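Trurnum handling project: fault review, October

Present: Ha-neul Hwang (chair), I-seul Song (minutes)
Apologies: Byun

## 1. Actions from last meeting

Spare bushings received from Odby. Closed. Lid supplier query still open, carried over.

## 2. Grip pad failure, hand-held unit

IS reported that the foam pad on the left finger has torn along its upper inner edge. A flap has peeled away from the pad and the edge under it is ragged. The right pad is intact. Both were fitted on the same day and had done 40 sessions.

The fault was raised after 2 drops of the lidded container in one afternoon. No injury and no breakage. HH noted that the drops cannot yet be put down to the pad, as finger alignment was not checked at the time.

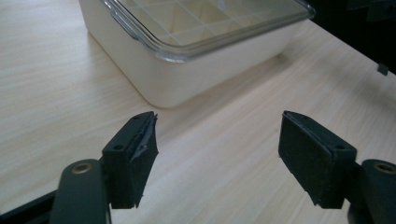 ## 3. Cause

Two possibilities discussed:

- the flap folds under load and the container turns in the grip;
- the lid rim catches the top of the pad on approach and lifts the foam.

IS favours the second. HH wants both tested before the pad drawing is changed. Pornico foam stays in use for now.

## 4. Decisions

1. Unit withdrawn until both pads are replaced. Pads to be changed in pairs.
2. Pad edges to be checked at the start of each session and the result logged.
3. Any lifted edge longer than 3 mm stops work.
4. Torn pad to be bagged, labelled and kept.

## 5. Actions

- IS: fit new pads, check screws on both fingers, repeat the container lifts.
- HH: ask Pornico for a denser grade.
- Byun: add the pad check to the start-up sheet.

Meeting closed 15:20.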